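Table night at the Nolgate robotics club

Nov 5, 2024

So I finally got my turn on the hand-held grippers! Our project this term is called Shek, and the job is table setting – tray, plate, bowl, chopsticks, over and over until we have 200 good runs.
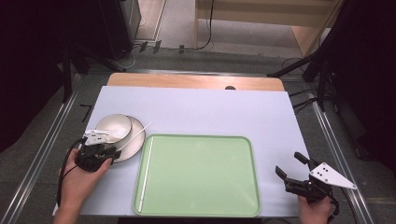
Both grippers at the table, one stick in the tray already.

The bowl I can manage. The chopsticks are so thin that I kept pinching air, and my left hand is way dumber than my right (I'm blaming the cable).
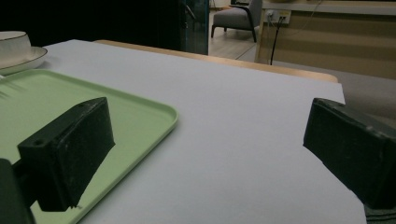 Anyway, after 24 tries I slowed way down and came in from the side, and that felt a lot better. We still need a name for the left gripper, and I'm voting Domo. 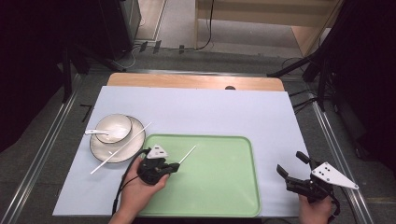
Next up

More chopsticks, sadly. Then in February we take Shek to the Liltidport student meet, and I can't wait!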